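«Una yegua no te perdona la prisa»: charla con la criadora de Wuria

Por Redacción · agosto
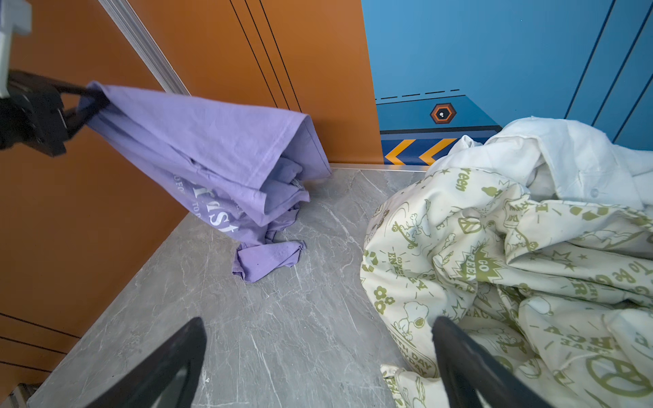
Una camiseta morada sobre la mesa de efecto mármol gris.

Empieza a hablar antes de que saquemos la grabadora. Son las seis de la mañana, todavía no ha desayunado y tiene a Bae, su yegua torda, con la manta puesta. «Pregunta rápido, que a las siete salgo al campo».

Lleva media vida criando árabes para raid en la finca Wuria. Cinco yeguas de vientre, ni una más. «Con cinco duermo. Con ocho no dormía – y encima criaba peor».

¿El objetivo? Los 120 del circuito Trendis, en otoño. Bae ya ha terminado tres pruebas largas y en ninguna la han parado en el control veterinario. «Me preguntan por la velocidad. A mí lo que me importa es el pulso, que baje pronto y que al trote salga limpia. Lo demás ya vendrá».

De la preparación cuenta poco. Paso, mucho paso. Cuestas en invierno, arena casi nunca. Entre ella y la hija que la monta suman 3.708 kilómetros con la yegua, apuntados en una libreta de tapas verdes. «El ordenador me lo pierde todo».

Su primer semental, Jevus, costó más que el coche. Salió terco, mal comedor, y dejó los mejores cascos de la casa. «Nadie lo quería para cubrir y ahora me llaman por sus nietas. Pues haber venido entonces».

Sobre el dinero se pone seria. Hay meses de 1.000 euros solo en forraje, y los premios no dan ni para gasoil. Vende un potro al año, a veces ninguno. ¿Compensa? Se encoje de hombros. «Mi marido dice que no. Pero él también se levanta a los partos».

Lo último que quiere decir es para los jinetes que empiezan: que se bajen y anden al lado del caballo cuando toque. «En las bajadas, a pie. No se te cae nada». Y se va, con la cabezada al hombro y el café sin terminar.

Compartido 41 veces · 3 comentarios

raidera_norte: Qué razón con lo de bajarse en las cuestas. Yo aprendi tarde.

tordillo77: Tengo una nieta de Jevus, cascos de hierro y un carácter imposible jaja

Anónimo: ¿Venden algún potro este año?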